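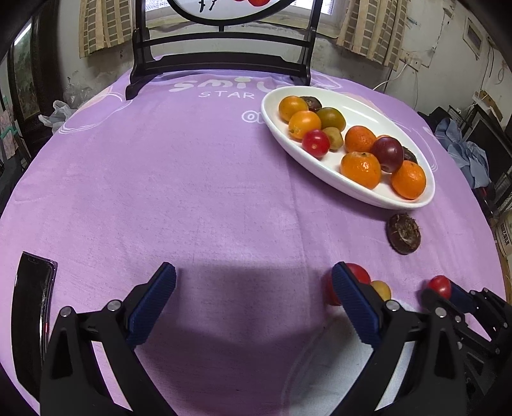
When is the hall reservation fee due?

The fee is due when the signed rental agreement is returned to the Hundberg Hall office. A date is not held until both have been received. Payment may be made by check, by card at the front desk, or through the online resident account.

How far in advance may a reservation be made?

Residents of Hundberg may reserve up to 12 months ahead. Non-residents may reserve up to six months ahead. Requests for dates in May are considered in the order they arrive, and early application is advised.

Which rooms are available?

The Fludach Room is suited to meals, receptions and family gatherings. The Hastano Room is smaller and is generally used for meetings and classes. Both rooms open onto the main corridor and share the kitchen. Renters who need sole use of the kitchen should state this on the agreement.

Are tables and chairs included?

Round and rectangular tables are included in the fee, as are folding chairs. Table linens, dishes and serving pieces are not supplied. Renters set up their own tables and return them to the storage bay at the end of the event.

May we bring our own food?

Outside food is permitted in both rooms. Caterers must file a current certificate of insurance with the office before the event. Hot food may be kept warm in the kitchen, but frying is not allowed anywhere in the building.

Is alcohol permitted?

Beer and wine may be served at private events with prior written approval. Alcohol may not be sold. Approval is requested on page 3 of the agreement — please do not send a separate letter.

What is the security deposit?

The deposit for the Fludach Room is $800. It is returned by mail after the room has been inspected, less the cost of any cleaning or repair. The deposit for the Hastano Room is listed on the current fee schedule, which took effect on 4th October.

What happens if we need to cancel?

Cancellations must be made in writing. The deposit is returned in full in all cases. The rental fee is refunded only when notice is received at least three weeks before the event.

Whom should we contact with other questions?

Questions on reservations should be addressed to Afia Bonsu, Rentals Coordinator. Questions on access, parking or equipment should be addressed to Radomir Lazarević, Building Manager.

Contact: Hundberg Hall Office, Room 923 | © Hundberg Hall. All rights reserved. | Back to top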